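Print this page | E-mail this page

Writing the house rules for robot hands

2026-08-06

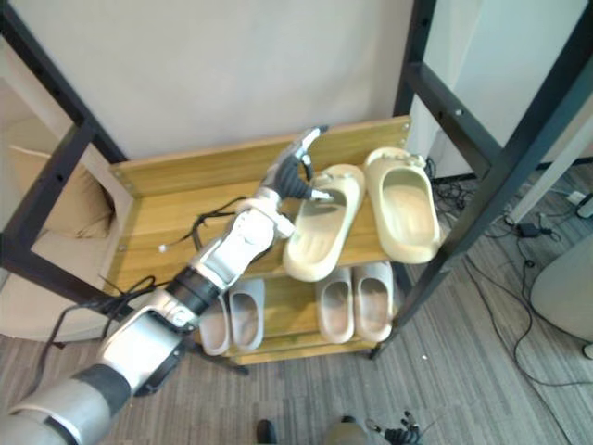
Margit Öberg would start with the cables. Most of the trouble she has dealt with at Clellero began with a cable, she says, and most of the rules written for robot hands leave cables until the last page.

"People think about the fingers," she says. "They ask how hard it can squeeze. Fine, that matters. But the arm reaches for a shoe and it takes a loop of wire along with it, and now you have a different problem."

Öberg and Kavitha Kurian wrote the working rules that Clellero uses for arms handling everyday goods: shoes, cups, folded clothes. The current version came into force in June and has 30 rules. The one before it had far more, and Kurian does not miss it.

"It was written by people who had stopped running the arm," she says. "You'd have a rule about what form to sign and no rule about where to stand."

Where to stand is now rule one. The operator picks a spot before the arm is powered and keeps the stop button in the hand, never on a shelf or a chair. Rule two covers the floor. Power cords are to be run along the wall and taped where they cross a walkway. Kurian admits this is the rule people break most.

"You set up for ten minutes, then you're there all day – and the cords stay where they fell."

To find out what mattered, the two went through 2,271 session logs. An operator had stopped the arm by hand in 481 of them. Öberg read every one of those herself.

"A lot of them just say 'stopped, restarted.' That tells me nothing. So now there's a rule about the log as well. You write what the arm was holding, what it was about to do, and why you pressed."

Soft items get a section of their own. A sandal strap or a sleeve gives way under the fingers, and a force limit set with a hard block can be wrong for it. The rules ask for a fresh check each time the type of item changes. Kurian wanted a check at every change of item, even from one shoe to the next, and lost that argument.

"I still think I was right," she says. "Margit thinks nobody would do it."

Öberg agrees that this is what she thinks.

Neither of them calls the document a standard. It has not been reviewed outside the company, and it says nothing on arms that move around a room. Kurian is working on that part now and expects it to take longer than the first.

"We have a draft," she says. "It's too long again."

Print this page | E-mail this page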